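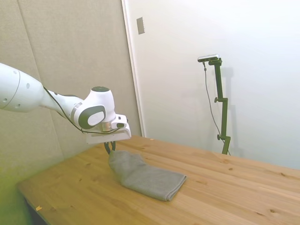 Towel folding cell: does this budget make any sense?

Forum: Automation > Buying and Budgeting

linen_side
We run a mid-size laundry, mostly gym and spa work. Small flat goods get folded by hand at the end of the line, and the owner wants a number for automating it before the September budget meeting. Provar quoted us a single-arm cell: arm, gripper, one fixed camera, stand, table, install. They are also pushing a yearly software plan on top. I've been asked to say yes or no and I lean no, but I'd like to hear from people who have bought one of these.

Numbers I can share: we do 491 towels on a normal shift at that station. Hand folding takes 9 seconds each when the person isn't being pulled away for something else. Provar won't put a cycle time in writing.

boilerplate77
You can stop at "won't put a cycle time in writing." That's the whole quote as far as I'm concerned.

Also, 491 times 9 seconds is under an hour and a quarter of work. You're pricing a robot to replace an hour and a quarter.

linen_side
Right, and I told the owner that. His answer is that the person at that station is there all shift regardless. Which is a scheduling problem, if you ask me.

k_dunmore_mech
I'll take the other side a little. Cloth handling is better than it was. We had a Trekov arm on trial for 5 weeks and it picked up a corner far more often than I expected. What killed it for us was everything before the corner. Somebody has to get the towel out of the bin, flat, separated from its neighbors. If the quote starts with a towel already lying nicely on a table, ask who put it there.

boilerplate77
Every demo starts with a towel already lying nicely on a table.

k_dunmore_mech
Sure, and every conveyor demo starts with a box on the conveyor. I don't hold it against them. I'd just want it priced.

pressroom_pat
What's in the quote for the gripper? Two-finger parallel jaw is fine for pinching an edge but fingertips wear and the pads get slick with lint. We go through a set every couple of months. Cheap part, but it was not on our original sheet and neither was the downtime.

linen_side
Gripper is listed as one line with the arm. No spares. No mention of pads.

pressroom_pat
Get it split out. Arm, hand, fingers, cables, camera, stand, all separate lines with lead times. Our arm cable was run loose on the outside and I budgeted for replacing it twice a year. Zariņš (the integrator, we used them for the second cell) charged us for dress packs up front, which annoyed me then and annoys me less now.

feedtable_only
Unpopular opinion but a used Lidel folder will run circles around any arm for flat goods. It does one thing. It has belts and air. Your mechanic can already fix it.

k_dunmore_mech
If all the towels are the same size, agreed. Linen_side, how many sizes?

linen_side
Four that matter. Mostly two.

feedtable_only
Then it's a folder, come on.

boilerplate77
Or a second table and a better chair.

k_dunmore_mech
You both know a folder still needs somebody feeding it. It doesn't fix the complaint the owner has, which is one body at one station. I'm not saying buy the arm. I'm saying compare them on the same question.

linen_side
Fair. So what would you ask Provar for? I have a call with them at 2 pm tomorrow.

k_dunmore_mech
Cycle time from bin to stack, your towels, damp ones mixed in. Number of times a person has to step in per hour. What the software plan covers and what still runs if you stop paying.

pressroom_pat
Camera recalibration too. Ask what happens when someone bumps the stand with a cart, and who pays for the visit. We had 17 service calls the first year and most were that.

feedtable_only
17! And people tell me belts are a headache.

pressroom_pat
Most of them took ten minutes. The travel charge was the part that hurt.

linen_side
OK. I'm going to ask for a paid trial on our own floor with the trial fee credited if we buy. If they say no to that I'm putting zero on the budget line and getting a price on the Lidel. Will post what they come back with.

boilerplate77
Put zero on it now and save yourself the call.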